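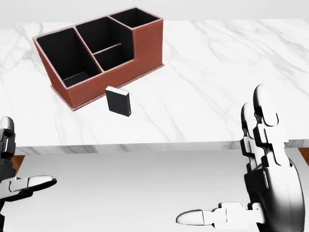

푸르나르(Furnar) 드라이백 배낭

카약 투어와 섬 캠핑용 롤탑 방수 배낭

푸르나르는 해안 카약 여행에서 짐을 싣고, 상륙한 뒤에는 그대로 메고 걸을 수 있도록 만든 배낭입니다. 일반 드라이백은 어깨끈이 얇아 야영지까지 오래 걷기 어렵고, 등산 배낭은 선체 해치에 잘 들어가지 않습니다. 푸르나르는 등판 프레임을 빼낼 수 있어 해치에 넣을 때는 납작하게 눌러 밀어 넣고, 뭍에서는 프레임을 다시 끼워 사용합니다.

티르쿠르콤(Tirkurcombe) 만에서 카약 안내를 하는 딘도 아벨라와 일라리아 카푸토가 첫 시제품을 시즌 내내 사용했고, 두 사람의 의견에 따라 허리벨트 위치와 롤탑 버클이 바뀌었습니다. 초기 버클은 젖은 장갑을 끼고 풀기 어렵다는 지적이 있어 누름판이 넓은 것으로 교체했습니다. 현재 판매하는 제품은 모두 교체 후 사양입니다.

용도

당일 카약 투어, 무인도 야영, 스노클링 장비 운반, 보트 이동이 포함된 여행에 적합합니다. 스쿠버 장비 전체를 넣는 용도로는 권하지 않습니다. 호흡기와 마스크, 핀까지는 들어가지만 부력조절기를 함께 넣으면 롤탑을 규정 횟수만큼 말 수 없습니다.

구조

본체는 양면 코팅 폴리에스터 원단을 열로 붙여 만듭니다. 본체 이음매에는 바늘구멍이 없습니다. 어깨끈과 허리벨트는 본체 바깥에 붙인 보강판에 박음질하므로 이 부분의 실이 닳아도 내부로 물이 들어가지 않습니다.

바닥은 원단을 한 겹 더 덧댔습니다. 자갈 해변이나 따개비가 붙은 바위에 내려놓는 경우를 고려한 것이지만, 짐을 채운 상태로 끌고 가면 코팅이 벗겨집니다. 들어서 옮기십시오.

등판 프레임은 알루미늄 막대 두 개와 폼 패드로 되어 있고, 등 쪽 외부 포켓에 들어갑니다. 이 포켓은 방수가 아니며 아래쪽에 물 빠짐 구멍이 있습니다. 프레임을 뺀 포켓에 지도나 젖은 수건을 넣어도 됩니다.

앞면에는 데이지체인 두 줄이 있습니다. 카라비너로 샌들, 물병, 선수 로프 등을 걸 수 있습니다. 노나 닻처럼 무거운 물건은 걸지 마십시오.

방수 성능

롤탑을 3회 이상 말고 양쪽 버클을 채웠을 때 비와 파도, 짧은 침수를 견딥니다. 배가 뒤집혀 배낭이 물에 떠 있는 정도는 문제가 없습니다. 수중에 계속 잠긴 상태로 사용하는 제품은 아니며, 다이빙 중 휴대할 수 없습니다. 카메라와 전화기는 별도의 방수 케이스에 한 번 더 넣는 것을 권합니다.

내부에 공기가 많이 남으면 롤탑이 제대로 말리지 않습니다. 짐을 넣은 뒤 무릎으로 가볍게 눌러 공기를 빼고 입구를 맞대어 마십시오. 입구에 모래가 끼어 있으면 그 틈으로 물이 스며듭니다.

짐 싣는 법

침낭과 마른 옷은 맨 아래에 넣습니다. 취사도구처럼 모서리가 있는 물건은 가운데에 두고 옷으로 감쌉니다. 비옷, 간식, 구급낭은 맨 위에 둡니다.

해치에 넣을 때는 프레임을 먼저 빼고, 롤탑 쪽이 해치 입구를 향하도록 놓습니다. 선체를 열지 않고도 입구만 풀어 꺼내려는 분들이 있으나 물 위에서는 권하지 않습니다. 갑판에 올려 묶을 경우 무게중심이 높아지므로 가벼운 짐만 넣어 주십시오.

색상

모래색, 짙은 청색, 주황색이 있습니다. 주황색은 물에 떠 있을 때 가장 찾기 쉬워 안내 업체에서 많이 주문합니다. 모래색은 소금 얼룩이 덜 보이지만 해변에서는 눈에 잘 띄지 않습니다. 안쪽 원단은 세 색상 모두 밝은 회색입니다.

함께 쓰는 제품

스콘돈(Skondon) 내부 파우치: 배낭 안을 나누는 메시 주머니입니다. 방수 기능은 없습니다. 한 묶음에 5개가 들어 있고 지퍼 손잡이 색이 각각 다릅니다.

퍼브스(Purves) 갑판 고정끈: 카약 갑판의 번지 코드에 배낭을 추가로 고정하는 끈입니다. 금속 고리 대신 플라스틱 고리를 사용하여 선체 긁힘이 적습니다. 두 줄 한 조로 판매합니다.

교체용 버클: 공구 없이 바꿀 수 있는 분리형입니다. 구형 시제품에는 맞지 않습니다.

관리

바다에서 쓴 다음에는 민물로 안팎을 헹구고 입구를 벌려 그늘에서 말립니다. 버클 안쪽과 프레임 포켓에 소금이 남기 쉬우니 이 부분은 물을 흘려보내며 씻어 주십시오. 세탁기와 건조기는 사용할 수 없습니다. 자외선 차단제나 벌레 기피제가 묻으면 코팅이 끈적해질 수 있으므로 중성세제를 묻힌 천으로 바로 닦습니다.

오래 보관할 때는 롤탑을 말지 않고 펴 두십시오. 같은 자리에 접힌 자국이 남으면 그곳부터 코팅이 갈라집니다. 북쪽 지역에서는 11월에 시즌을 마치고 창고에 넣는 분들이 많은데, 프레임을 빼서 따로 보관하면 등판 모양이 덜 눌립니다.

수리

작은 구멍은 동봉된 접착 패치로 막을 수 있습니다. 구멍 주변을 알코올로 닦고 완전히 말린 뒤, 안쪽에서 패치를 붙이고 하루 동안 눌러 둡니다. 이음매가 벌어진 경우에는 직접 붙이지 말고 수리를 맡겨 주십시오. 접착제가 남아 있으면 열접합을 다시 할 수 없습니다.

수리 접수는 릴리아나 사르토리가 담당합니다. 배낭을 씻어 말린 상태로 보내 주시고, 손상된 곳에 종이테이프로 표시를 해 주십시오. 젖은 채로 도착한 배낭은 건조 후 검사하므로 처리가 늦어집니다.

사용 후기

"군도를 도는 일정에 가져갔습니다. 첫날 상륙하다 배낭을 물에 떨어뜨렸는데 안쪽 옷은 말라 있었습니다. 허리벨트는 키가 작은 사람에게 조금 길어서 남는 끈을 묶어 썼습니다." (에토레 카루소)

"거의 300킬로미터를 노 저어 가는 동안 앞쪽 해치에 넣고 다녔습니다. 프레임을 넣고 빼는 일은 익숙해지기 전까지 번거롭습니다. 등에 땀이 차는 편이니 여름에 오래 걸을 분은 참고하세요." (툴리오 롱고)

자주 묻는 내용

기내 반입이 되나요?
항공사마다 기준이 다릅니다. 프레임을 끼운 상태에서는 단단한 면이 생겨 규격 틀에 들어가지 않을 수 있으니, 프레임을 위탁 수하물에 넣는 편이 편합니다.

물에 뜨나요?
옷과 침낭 위주로 채우고 롤탑을 제대로 닫으면 뜹니다. 통조림이나 식수를 많이 넣으면 가라앉을 수 있습니다. 구명 용도로는 사용할 수 없습니다.

이름을 새길 수 있나요?
본체에는 새기지 않습니다. 등판 위쪽 이름표 칸에 유성펜으로 적어 주십시오. 단체 주문은 어깨끈에 번호표를 달아 드립니다.

주문과 교환

사용하지 않은 제품은 수령 후 교환할 수 있습니다. 바닷물에 닿은 제품은 결함이 있을 때만 교환합니다. 크기를 확인할 때는 실내에서 짐을 넣고 메어 보시고, 이름표 칸은 비워 두십시오.

2022년 3월 18일 이후 출고분에는 접착 패치와 여분 버클 한 개가 함께 들어 있습니다. 그 이전에 구입하신 분은 주문 번호를 알려 주시면 버클을 따로 보내 드립니다.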